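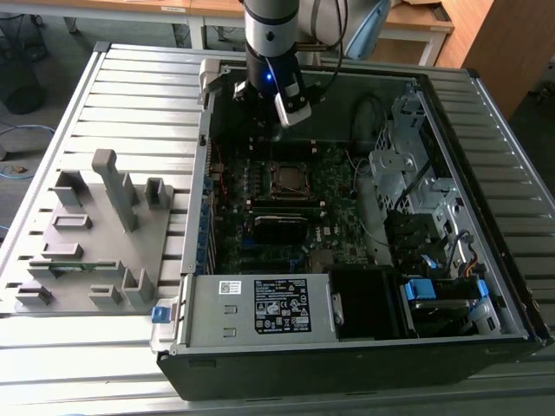

When does a robot cell need a new risk assessment?
Any time the task, the tool, the part or the layout changes. A swapped gripper counts. So does a new model of whatever the robot is working on, even if it goes in the same spot and the program still runs.

That is the short version of the rule that generated the most mail after our August issue, and most of the mail was from people hoping we had gotten it wrong. We checked. We hadn't. The long version follows, for everyone who would like to lose the argument in more detail.

Bench robots have a reputation for being harmless, and the reputation is mostly earned. They are small, they are slow when told to be slow, and the collaborative ones are built to stop when they meet an elbow. What the maker hands you, though, is an arm. The machine you end up with is the arm plus the tool plus the part plus the table plus the program somebody saved as final_final_2. Responsibility for that whole package lands on whoever put it together, and in a small shop that means you. The certificate in the box covers what was in the box.

Take computer work, the job a good many Moson members are trying to automate this year: opening desktop towers, seating or pulling memory, swapping drives. The arm itself may be limited in force. The case is not limited in anything. Stamped sheet metal has edges, and a hand caught between a gripper and a drive cage is caught against something that doesn't give. Force limits that look fine on a foam pad look different against a corner. If you measured contact force on the open table and never over the case, you measured the wrong place.

Members at the Tivovdale shop sent in their change log for the past year, and we are grateful, although we suspect they are less so now that we have read it. The log holds 122 entries. Of those, 13 had a risk review attached. The rest were marked "minor," a category that took in a new set of fingers, a table moved closer to the walkway, and one entry that says only "faster." To be fair to Tivovdale, they keep a log. When we asked elsewhere, several shops told us warmly that they keep it all in their heads.

So, some good practice for bench cells. None of it is new.

Write down the task in one sentence and tape it to the cell. "Moves memory modules between the holder and the board" is a task. "Computer stuff" is an invitation. When the sentence stops being true, the review is due.

Treat fixtures as part of the machine. Printed plates and holders are wonderful, cheap and very easy to reprint at a slightly different height late in the afternoon. Give each version a number you can read on the part. Check that it is fastened down, and check it again after anybody has cleaned the table.

Fix the workpiece. A tower on its side feels heavy enough to stay put until the arm pushes sideways on it. Clamps or stops, please. "It hasn't moved yet" is a diary entry.

Power supplies stay unplugged from the wall, and somebody confirms it by looking at the socket. Drain time after unplugging goes in the work instruction, taken from the supply maker's paperwork. Nobody opens the supply itself at the bench, robot or human.

Ground the cell for static, tool included. People who would never touch a board without a wrist strap will cheerfully bolt on a gripper with plastic fingers and call it done.

Route the cables with the arm at full reach. A loop that hangs nicely at the home position can snag at the far corner of the table, and it will pick a day when visitors are in. Run every joint through the range the program uses, slowly, and watch the cable instead of the tool. Look at the floor while you are at it, since feet are also part of the cell.

Put the stop button where the operator's hand already is. We have seen one mounted behind the arm it was supposed to stop. We have been asked not to say where.

Keep the program and the assessment together. The Azar template on the members' page has a line for the program version beside the line for the review date, and if the two disagree the cell doesn't run. It is a dull form. It prints on one page, and the Vuvum checklist for grippers now prints on the back of it, so you can ignore both with a single sheet of paper.

One reader asked whether a camera mounted on the wrist counts as tooling. It does. It has weight, it has corners, and it sticks out to places where the old collision check assumed there was air. Update the payload and the tool shape in the controller before the first run. An arm that believes it is lighter than it is will make odd decisions about what counts as a bump.

Another asked how long a proper review takes for a small change. With the form filled in from last time, it usually fits inside a coffee break, provided the coffee break is of the length we have observed on visits.

The revised form is number 1282 on the members' page. The old one, 734, is withdrawn, and we would appreciate it if people stopped photocopying it.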